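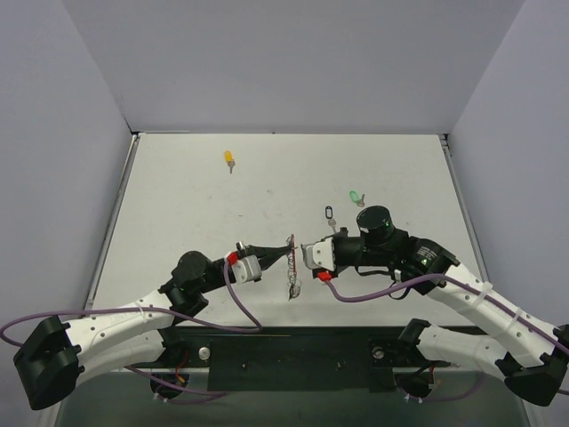 Left arm drops bus at full reach, handover task

csizmadia_sz
11th June, 09:14
Two-arm cell at the Roditz bench, key handover: left picks up a ring, brings it to the middle, right takes it. Since the firmware update the left arm loses communication partway through the handover. Wrist and gripper stop answering, base joint stays live, and the arm sags until the watchdog trips. The right arm keeps going to the transfer point and closes on whatever is there. Yesterday that was the left gripper's fingers.

Log says "timeout, ID 8" every time. 303 cycles on the old firmware without one fault. On the new one I have not reached 86.

tolvaj_kulcs
Rolled back yet?

csizmadia_sz
Rolled back last night. Same fault, fewer cycles before it showed.

Nyitrai
Then it isn't firmware. You have the purple gripper cable on the left hanging in a wide loop and crossing the link. Every handover flexes it at the same spot. The right one runs along the top of the links. Same cable, different routing, and only one arm fails.

gearlash
Disagree. A broken gripper cable gives you a dead gripper. He is losing the wrist as well. I would look at supply voltage. Two arms moving at once, both near full reach, grippers closing. If the supply dips, the servos reset and you get exactly that timeout.

Nyitrai
Depends how the gripper is wired. If it hangs off the same data line, a short in that cable takes down everything downstream of the split. The base is upstream, so it stays up.

gearlash
Fair, but measure it before rerouting anything. Scope on the supply at the left hub, trigger on the falling edge.

V. Vörös
Separate point, and in my view the more serious one. Why does the right arm continue when the left has faulted? That is a software problem regardless of what the cable is doing. At Clurnton we had each arm on its own watchdog and it cost us two sets of fingers. One fault has to stop both.

csizmadia_sz
They are separate processes. A shared stop adds latency.

V. Vörös
How much? If it is under one control period it does not matter. And you have people reaching in to reset keys between runs -- I would not put a hand in there with the current setup.

csizmadia_sz
Scope results. Supply is flat, no dip on any of three faults. Disconnected the left gripper cable at the tab end, ran 600 cycles with no gripper: clean. Reconnected it and wiggled the loop by hand with torque off: timeout on ID 8 straight away.

Nyitrai
So, the cable.

gearlash
Conceded. Though I would still check the crimp before blaming the routing. We had a bad batch from Ultthorpe and they failed wherever you put them.

csizmadia_sz
Cut it open. Two conductors broken through inside the jacket, almost 4 cm from the connector. Crimp is fine. New cable goes along the link with ties, same as the right. Shared stop is in a branch, not merged.

V. Vörös
Please merge it before you restart the runs. The cable will break again eventually.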